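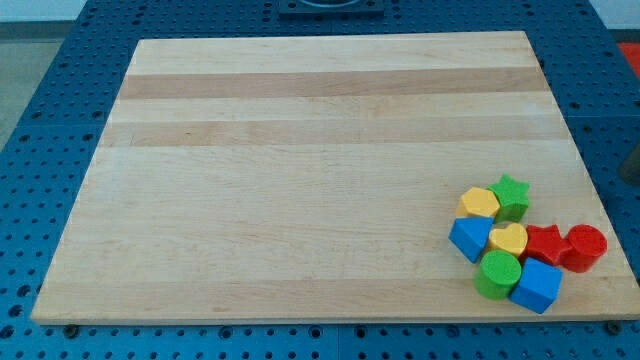 4. Première mise en service de la planche

Publié le 2023-07-25, rédaction des notices Hekdale

Cette section concerne les planches à découper Hekdale en bois massif, livrées brutes ou préhuilées. Pour les modèles en bois de bout, reportez-vous à la section 6.

4.1 Avant de commencer

Retirez le film et les cales en carton. Laissez la planche à plat, déballée, dans la pièce où elle servira, pendant 24 heures. Si elle a voyagé par temps froid ou très humide, doublez ce délai.

Il vous faut :
- de l'huile minérale de qualité alimentaire (l'huile Selen convient, le flacon de 200 ml suffit pour la mise en service et plusieurs entretiens) ;
- deux chiffons de coton propres, non pelucheux ;
- un papier abrasif à grain fin ;
- une éponge douce et un peu de liquide vaisselle.

Note : des différences de teinte d'une lamelle à l'autre sont normales. Elles viennent du bois et s'accentuent légèrement après huilage. Elles ne sont pas couvertes par la garantie.

4.2 Premier huilage

1. Essuyez les deux faces avec une éponge à peine humide, dans le sens du fil.
2. Laissez sécher la planche debout, sur chant, pendant quatre heures au moins.
3. Passez la main sur la surface. Si des fibres se sont relevées, poncez légèrement, toujours dans le sens du fil, puis dépoussiérez au chiffon sec.
4. Versez un filet d'huile au centre et étalez-le jusqu'aux bords. Traitez ensuite l'autre face et les quatre chants.
5. Insistez sur le bois de bout, aux deux extrémités. Il absorbe davantage que le reste.
6. Laissez pénétrer toute une nuit, soit 14 heures pour une planche livrée brute.
7. Essuyez l'excédent avec le second chiffon.
8. Recommencez les étapes 4 à 7 une fois. Pour une planche préhuilée, une seule application suffit.

Attention : n'utilisez ni huile d'olive, ni huile de tournesol. Elles rancissent et laissent une odeur difficile à éliminer. Les huiles pour meubles et les vernis ne conviennent pas au contact alimentaire.

Attention : un chiffon imprégné de certaines huiles siccatives (lin, bois de Chine) peut s'enflammer spontanément. Si vous employez une huile de ce type, faites sécher les chiffons à plat, à l'extérieur, avant de les jeter.

4.3 Pose des patins

Les patins Rosberg sont fournis dans un sachet séparé, avec leurs vis. Leur pose est facultative. Une planche équipée de patins ne s'utilise que sur une face.

1. Retournez la planche sur un linge propre.
2. Reportez les repères du gabarit dans chaque angle, à 18 mm des bords.
3. Percez des avant-trous peu profonds avec le foret du sachet. Ne traversez pas la planche.
4. Vissez à la main. Arrêtez dès que le patin est en appui.
5. Retournez la planche et vérifiez qu'elle ne bascule pas.

Note : si la planche bascule encore, desserrez les patins d'un quart de tour et laissez-la reposer une journée sur une surface plane avant de resserrer.

4.4 Nettoyage courant

Lavez à la main, à l'eau tiède, les deux faces à chaque fois. Rincez rapidement, essuyez, puis faites sécher sur chant. Ne laissez jamais tremper la planche et ne la mettez pas au lave-vaisselle. Contre les odeurs d'ail ou d'oignon, frottez au gros sel avec un demi-citron, puis rincez.

Huilez une fois par mois en usage quotidien, ou dès que l'eau ne perle plus. La cire Shboul peut être passée en finition sur une planche déjà huilée.

Pour les fentes et les joints ouverts, voir la section 5.

Nous utilisons des cookies pour mesurer l'audience de ce site. Accepter | Refuser | Paramétrer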